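Subject: Re: [kitchen-share] Clip-lid boxes for the batch cooking, which ones?

Hello all,

Sorry to be slow with this, I have had the message open since breakfast and kept wandering off to look in my own cupboard before I answered. It is a good question and one I have spent far more money on than I should have.

On the December thread, a member in the north group wrote:

> We are setting up to cook in bulk for the freezer and need boxes
> that will go round a few households and come back in one piece.
> At the moment we have a drawer full of odd tubs and no lids that
> match. I have been looking at the Jostent ones with a clip on
> every side and the Stakeck ones where the lid just presses on.
> The Stakeck are cheaper and nest better. Does anyone have a
> strong view? Also, do the clips snap off? My mother had some
> where they all went within the year and she ended up holding
> them shut with elastic bands.

I do have a strong view, I'm afraid, and it is in favour of clips. We used press-on lids for the first couple of winters and they were perfectly all right for rice or biscuits or anything else that stays where you put it. Soup was another matter. I once drove a lentil and tomato one across town on the back seat and I am still finding the colour in the stitching. With a clip you can run your hand round the box before it goes in the bag and know whether it is shut - with the press-on sort you think it is, and then a corner lifts when something else leans on it.

As for the clips snapping, ours have mostly lasted. The ones that broke were nearly all opened straight from the freezer by somebody hungry and in a hurry (me, twice). If you let the box stand on the side for a little while first, the plastic has some give in it again and the clip comes up without a fight. We also stopped storing them with the lids clipped down. They sit in the cupboard with the lid just resting on top and the clips hanging loose, which takes up more room but seems kinder to the hinges.
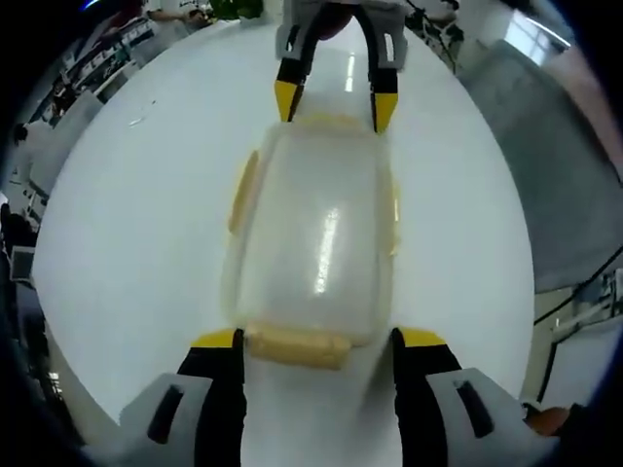

Lid shape matters more than I realised when I bought my first set. I went for completely flat lids on the grounds that they would stack, and they did stack, but I filled them too full every single time and the soup pushed up as it froze. A slightly raised middle, like the one on the oblong box on the white table, suits me much better, and I like a milky lid too, even if it does catch the light so that you have to tilt it to read your own label. Having a wider tab at one end is handy as well. I put my label next to that end and slide the boxes into the freezer drawer with it facing me, so I can see what I've got without lifting everything out.

Rounded corners, by the way, are well worth having. My old square ones held on to every bit of porridge and had to be gone round with a bottle brush, and I never felt they were properly clean.

On buying them, I would start with 4 of one size and live with them for a month before getting any more. The temptation is to buy the big mixed set, and then you have one enormous box that only comes out for trifle and a tiny one that holds half an onion. My best ones came from a hardware shop in Bragança when we were on holiday. They were called Jolico and I have never seen them here, so that is no help to you whatever, but they are the ones everybody tries to keep. I have started writing our house number on the base in laundry pen.

If the north group would like to try before buying, I can lend out 3 of my clip ones and 2 press-on ones. They are all clean and sitting in a bag in the hall. Just reply to me off the list and say which evening suits - any time after six is fine, but please knock loudly as the bell has given up again.

Warmest wishes to everyone, and good luck with the freezer.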